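**Skadance** is a student robotics project in Kukemham, started in September by Kolbrún Lund and Gerrit Coppens. The students program a robot arm to push coloured wooden blocks across a maple board, so that blocks of the same colour come together. The arm carries a plain rod in place of a gripper.

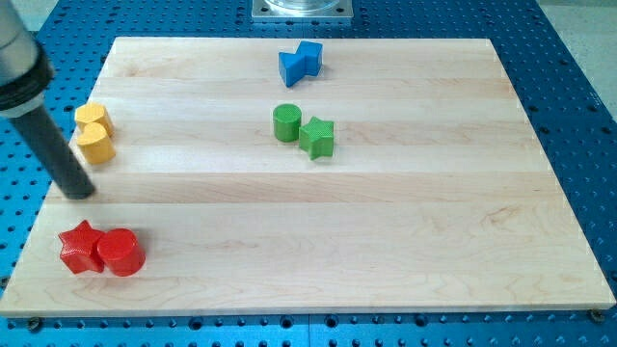
Each team has three attempts at the task, and the judge chooses the starting layout. A neighbouring club, Boker, uses the same rules but allows only cylinders. The stars are considered more difficult, as they turn when they are pushed at a point.

The project's logbook is kept by Mikkel Stougaard and contains 172 entries, the earliest of them written by hand.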